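September 2, 2020

I have been collecting demonstrations for the sorting project since April, and I keep getting asked what a day of it is like. It's mostly fruit. I pick things up and put them down, and I do it again with the items in different places.

The project is called Drotilia. The goal is a policy that can sort mixed food items on a tray by kind, in a home it has never been in. The training data is people doing the job themselves with a pair of hand-held grippers, one for each hand, with a camera on each. You squeeze, the fingers close, and the video and finger width get saved together. Later on, the model learns to go from one to the other.

My target for this task is 274 usable episodes. An episode starts with both grippers open and above the tray and ends when they are back up again with nothing in them. I have 63 so far. That number was higher before I went back and threw some out.

Most of the ones I threw out were too tidy. Without meaning to, I had been laying the pieces out in neat rows before each take, and I'd always start with the nearest one. A model trained on that learns "go to the near corner first," and then it does badly when the near corner is empty. Now I tip everything in from a bowl and leave it where it lands, even when two pieces are touching.

Round things are the hardest to grip well. The ribbed pads help, but if you close on a ball above its middle it squirts out the bottom, and if you go too low the fingertips hit the tray. I try to come in straight down with the fingers a little wider than I need, then close slowly. Going slow at the end also gives the model more frames of the part that matters.
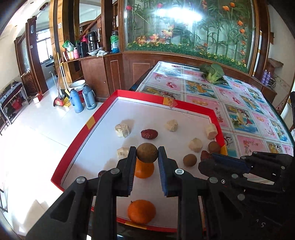 Plivport wrote to me after the last upload that I should stop throwing out episodes with a fumble in them, as long as I fix the fumble before the end. A learner that has only seen clean grabs has no idea what to do after a bad one, and the recovery is often the most useful ten seconds in the file. I had been deleting all of those. I went back to the trash folder and recovered 9 of them, and they're included in the 63.

I don't keep the ones where I drop something off the tray and have to reach for it by hand, though. A bare hand in the video confuses everything after it.

A few other things I've changed since I began:

- I switch which hand goes first. I'm right-handed, and in my early batches the left gripper just hung there.
- I keep the idle gripper near the tray the whole time. If it wanders off, its camera records a lot of wall and floor.
- I mix items that look alike with items that don't. Oranges are easy to tell from anything pale. Two brown things of different kinds are a much better test.
- I record at different hours. Sun on a shiny floor or on glass can wash out part of the picture, and I'd like the model to have met that before it matters.
- I stop after 43 minutes. My grip gets sloppy after that, and sloppy in the same way every time.

I used to clear the room before recording. The guide from Doltgate, which runs the storage and the review, asks you to leave it alone, and I've come around to that. A real kitchen or dining room has bottles and buckets and patterned tablecloths in it. If the model can only find an orange on a bare table, it isn't much use to anybody at dinner time.

Labeling takes longer than recording. For each episode I write one line saying what was moved and in what order, and I mark the moment of each grasp and each release. The grasp times can be read from the finger width, so those are close to automatic. The release times are messier, with soft items sometimes sticking to a pad for a moment after the fingers open. I check those by eye.

Next I want to do the same task with a deeper container, so the fingers have to clear a wall on the way in. I also need to write down my naming scheme for the files before I forget what the letters stand for. I've already forgotten one of them.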